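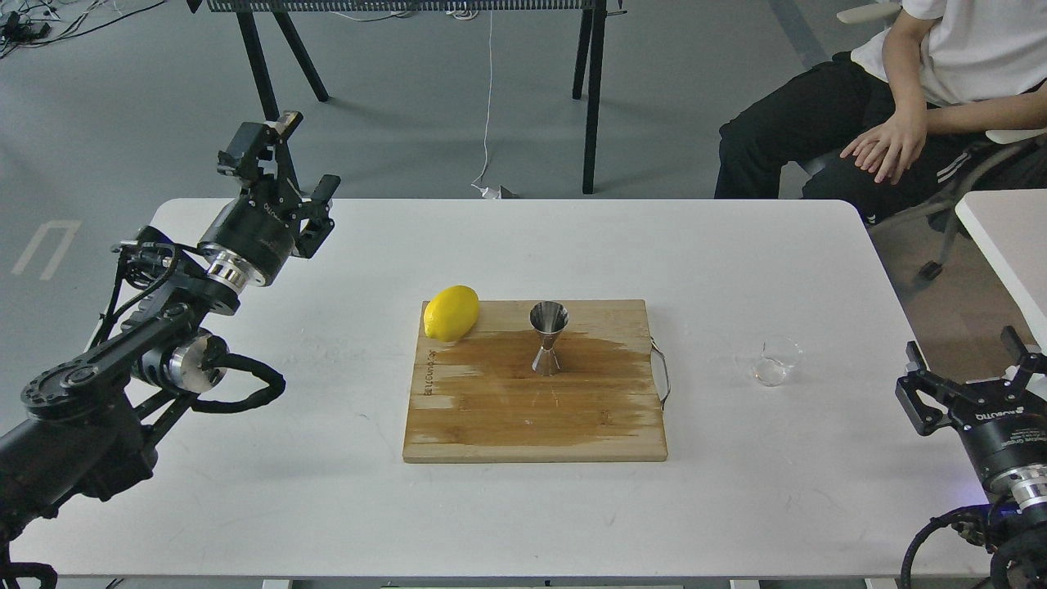

Maham Khattak spent eleven years behind bars that belonged to other people before she started teaching. Her evening course for home drinkers, run out of the back room at Fanetti, a kitchen supply store, is now in its second year. Each class has 18 places. The April session filled up in two days, and she has stopped advertising.

"I thought I'd get people who wanted to throw bottles around," she says. "What I got was people who had bought a nice bottle of gin and made one bad drink with it, and then it sat there."

We met at Fanetti at four in the afternoon, before a class. She had a box of limes to get through and kept working while we talked.

Most of her first evening goes to measuring. Students pour what they believe is an ounce and a half of water into a glass, then check it. Few get close, and the ones who cook a lot tend to do worst.

"Cooks are used to tasting and fixing," Khattak says. "You can fix a soup for an hour. A sour has three things in it and it's done in a minute. If you put in half an ounce too much lemon, you have to add more of everything else, and now you've got a very big drink."

She doesn't think the measure itself needs to be expensive. The kind she uses most came in a cheap set from Kustton, and she has lost several of them over the years. She tells students to find out what size their own measure really is, using a kitchen scale, before they follow anyone's recipe. One student discovered that the small side of hers held closer to three quarters of an ounce than the full ounce she had assumed. She had been wondering for months why her drinks tasted thin.

Citrus takes up the second evening. Khattak buys from Kazemi, a produce wholesaler across town, and she is particular about it. She wants fruit that feels heavy and gives a little when pressed. She keeps it at room temperature on the day of a class and squeezes it no more than a few hours ahead.

"Bottled juice is the one thing I'll argue with people about," she says. "I don't care what brand of rum you buy. I don't care if your ice is cloudy. But if you're going to spend money on the rest of it, buy a lemon."

She went through the books for the course last winter and found she had paid for 1,405 lemons and limes over the first year. The number surprised her husband more than it did her.

Khattak grew up in a house without alcohol, and her parents still don't drink. Her mother has come to the class once, on a night when everything was made with tea, syrup and juice. That night has since become a regular part of the course. Around a third of the people who sign up for it, she says, have no interest in the other evenings.

"My mother liked the one with black tea and lemon. She told me it needed salt, and she was right. I put a pinch in it now."

She left bar work after her last employer, Bumitz, moved to a larger space and a shorter menu. There was no falling out. She was getting home at three in the morning, her daughter was starting school, and she wanted to be awake at the same time as her family. The manager at Fanetti had been a regular of hers and offered the room for the cost of cleaning it.

The money is less than it was. She makes up part of the difference by writing menus for restaurants, work she describes as mostly crossing things out.

"They send me twenty drinks and ask which ones are good. Usually five are good and the rest are the same five with a different garnish."

Her recipe notebook now runs to 438 pages. People have suggested she turn it into a book, and she has talked to one publisher, but she isn't sure. Many of the pages are notes on drinks that failed, with the amounts written down so she won't try them again.

The final evening of the course has no lesson. Students make one drink for the person sitting next to them, after asking that person what they like. Khattak walks around and tastes if she's invited to. She says the questions are harder for people than the mixing.

"They ask, 'Do you like gin?' and then they stop. Ask what the person eats for breakfast. Ask if they put sugar in their coffee. You'll learn more."

By then the limes were done. She wiped down her knife, looked at the clock and went to find more chairs.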